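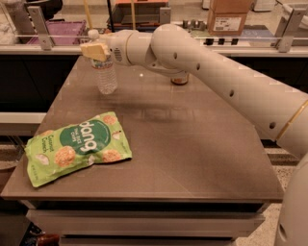

# When the arm lets go: bottles, spills and tripped stops

These notes are for anyone using a helper arm to clear or set a table, at home or in a shared kitchen. Most of them come from one bad morning in May, when our arm dropped an open bottle and then carried on as if it still had it. The water ran over the front edge and into the cabinet below, where the extension lead was.

## If a bottle drops

1. Press the stop button before you reach for anything. The arm may still be partway through its move and will finish it with your hand in the way.
2. Wait for the arm to settle. Ours sags a little when the power goes off the joints.
3. If there is water near a plug or lead, switch off at the wall. Don't touch the lead until that's done.
4. Mop from the outside of the puddle inwards, using an old towel. Kitchen roll goes to bits.
5. Open the doors underneath and look at the back as well as the front. We missed the back and found it two days later by the smell.
6. Dry the gripper pads with a clean cloth. Leave them 20 minutes before trying again.

Don't reset the arm from the app while you are still mopping. Carol Parsons did this and the arm went straight back to its last job, which was to pour.

## Why it drops them

Thin plastic bottles are the worst. A full one with the cap on is fairly stiff. Once the cap is off, or half the water has gone, the sides give and the gripper closes on nothing much. The arm reads this as a good hold.

- Hold by the neck, just under the cap. The plastic is thicker there.
- Keep caps on until the bottle is where you want it.
- Turn the grip force up one step at a time. Too much and the neck creases, and then the cap leaks.
- Wipe bottles that have come out of the fridge. Wet plastic slides.
- Grease on the pads does the same thing. Crisp crumbs and coconut oil are both bad for this, so keep open snack bags away from the gripper.

Washing-up liquid and warm water will clean most pads. Rinse well. White spirit made ours go sticky and we had to order a new pair from Goodall.

## Shiny tables

A glossy top can confuse the camera. Ours took a reflection for the edge of a glass and stopped 3 cm too high, then opened. Nigel Tapley cured it by pulling the blind down on the window side. A plain cloth works too, but tape the corners or the arm will drag it.

Polish makes it worse. A damp cloth with a drop of vinegar is enough for cleaning, then buff dry.

Clear plastic is hard for it to see in any light. A strip of masking tape round the middle of the bottle helps a good deal. Write the date on it while you're there.

## Before you start a job

- Clear the small things from behind the spot where the arm will work. Short cans and jars get hidden by the arm itself, and it can knock them over on the way back.
- Move glasses well out of reach. Stand mugs upside down if they have to stay.
- Lay crisp packets and the like to one side. A light bag will catch on the wrist and travel.
- Raise any leads off the floor. A cup hook screwed to the back of the cabinet does it.
- Tell other people in the room that it's about to move.

Test with a 700 ml bottle of plain water, cap on, before you trust it with juice. Lift it a few centimetres, wait, and put it down again. If it slips at all, stop there and clean the pads.

## Faults that keep coming back

If it drops the same kind of bottle twice in a day with clean pads, stop using it for bottles. Write down what it was holding, how full it was and what the app said. Our fault turned out to be a worn pad on one side, and the note Azucena Ocampo had kept on the fridge door was what the repair man asked for first.

A click from the elbow, a hot smell or a jerky start all mean switch off and ring the maker. Tape a note over the switch so the next person doesn't turn it back on.

Old pads are handy under wobbly chair legs. Trim them with kitchen scissors and fix with double-sided tape.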